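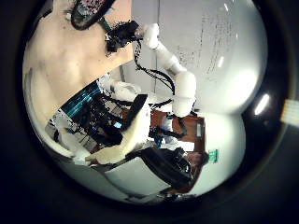
Unit 6: The wrist cable fault

Reading before lab: Unit 5 notes on joint limits, and the first two pages of the Cascombe lab rules.

These notes cover a fault on a teaching arm at Cascombe, written up by Mehwish Niazi and Leobardo Montes. Nobody was hurt. The arm stopped itself twice and failed to stop itself once, and the third case is the one we will spend the most time on.

6.1 What happened

The arm was running a repeated pick routine from a table position to a tray. An operator stood within reach to reset parts by hand. This was allowed at the time if the speed was set to 80 millimeters per second or less.

On cycle 263 the arm stopped with a communication error at the wrist. The operator cleared the error and started again. The same error came up a few minutes later and was cleared the same way. On the third occasion no error was shown. The gripper controller stopped reporting its position, but the arm controller kept using the last value it had received. The arm went on to the tray with the gripper reported as open when it was closed. It pressed a part into the side of the tray until the force limit tripped.

The operator, Paraskevi Economou, had one hand near the tray and pulled it back. She pressed the stop button after the force limit had already tripped. The order matters for question 2 at the end.

6.2 The direct cause

The gripper cable ran along the outside of the arm and was tied at two points. Between them it had been left with a long loop so that the wrist could turn freely. When the wrist went past a certain angle the loop caught on the joint housing and pulled at the connector. One data wire had broken inside its insulation. The cable looked fine from outside.

External cables are common on research and teaching arms. On the arm at the top of this handout, several black cables loop and hang between the white segments. A hanging loop is not a fault by itself. A joint that turns needs some slack. What has to be checked is where the slack goes at each end of the joint's travel – that means moving the arm slowly through its whole range and watching the cable, with the gripper fitted.

6.3 Why the third stop did not come

The gripper driver, an older version of the Enodow package, sent a position message at a fixed rate. The arm program read the latest message and did not check its age. When the wire parted completely, an error should have been raised by the driver. It was raised, but only in a log file. The log held 1,568 lines from that session and the message was in there 63 times.

Diễm Ninh's change to the program is short:

Read the time stamp with every gripper message.
If the message is older than the allowed age, stop the arm and hold.
Do not let the operator restart until a fresh message has arrived.

The allowed age is set for each cell. Do not copy the value from someone else's cell.

6.4 The other causes

Clearing the error. The reset took one key press and no note had to be written. After the first stop there was no record that anyone else in the lab would have seen. The second stop was treated as bad luck.

Standing position. The spot for the operator had been chosen for a good view of the tray. It put the operator between the arm and the desk, with a chair behind. Paraskevi could move her hand but would have had trouble stepping back. Desks, chairs and monitors tend to creep toward an arm over a term, and a risk assessment done in an empty room does not cover them.

Speed limit. The low speed was correct and it helped. It had also been used as the reason for not doing anything else.

6.5 Rules now in force

1. Full-range cable check at the start of each session and after any tool change.
2. A second stop with the same error code ends the session. Tell the lab supervisor, Ásdís Ravn.
3. Every reset goes in the cell log with initials and the code.
4. A clear step back must be kept behind the operator. Chairs go on the far side of the desk while the arm is powered.
5. The stop button is within reach of the hand that is not handling parts.

Rule 2 has been used four times since it came in. Two of those were loose connectors, one was a bent pin, and one was never explained.

6.6 Questions for lab

1. Draw the cable path for your cell with the wrist at both limits. Mark every place where it could catch.
2. The force limit tripped before the stop button was pressed. What would have had to be different for the button to come first?
3. Find one other value in your program that is read without checking its age. Bring the line number.
4. Your cell partner wants to tie the cable tight to remove the loop. Say what would fail, and where.

Hand in questions 1 and 3 on paper. Questions 2 and 4 will be discussed in the lab.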